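Kitchen Gallery: The Sink Corner

I promised more pictures of the kitchen and then let all of March go by without posting a single one, so I'm starting with the part that gets used the most. Which in this house means the sink. Korkor Yakubu wrote to ask how I ended up with a double one after I'd sworn for years that one big basin was the only way to live, and the short version is that I cook a lot more than I used to and I got tired of moving a soaking pot every time I wanted to rinse a tomato!

The longer version involves a budget of 3,000 dollars for the whole counter wall, of which I spent 1,673 before I'd even looked at a faucet. Kirsten Lapointe came over one Wednesday with her tape measure and talked me out of two bad ideas (a colored sink and open shelves over it). I still think about the colored sink.

The sink corner, and the pink dishes I can't seem to stop using:

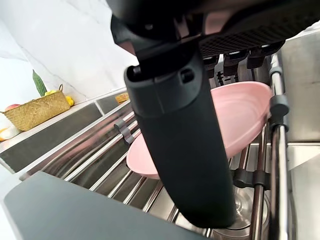
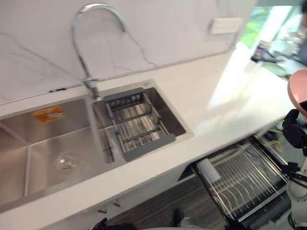 My rule used to be that dishes got dried by hand right away, because that's how I grew up, with somebody always standing there holding a towel. I gave that up the first winter in this house and I don't miss it one bit. The rack that sits over the smaller basin has gray ends and adjusts, so I can slide it in when I need a place for plates and lift it out when I'm draining pasta — and the drips go straight into the sink instead of onto the counter. My old wooden one lived on a folded towel, and the towel was always soggy. Always.

The tall faucet was the other thing I went back and forth on. I wanted a short one at first so it wouldn't splash, but a stockpot doesn't fit under a short one, and I make stock most weekends. The splashing is fine if you don't turn it on full blast (I do forget).

As for the marble look behind the sink, I get asked about cleaning it more than anything else on this page. Warm water, a drop of dish soap, a soft cloth, and dry it afterward or the streaks will drive you crazy in the morning light. Tomato sauce comes off if you catch it the same day. I haven't tested the day after and don't plan to.

The pink dishes were a birthday present to myself. I bought a few, loved them, went back for more and found the shop had rearranged everything, so now I have a set that's mostly a set. They go with the pale green ones better than I expected, and Emil Aebischer, who has opinions about plates, says I should mix them on purpose and stop apologizing. So that's what we do for company now.

Next up is the pantry, which still needs its door painted. I have the primer and one decent brush.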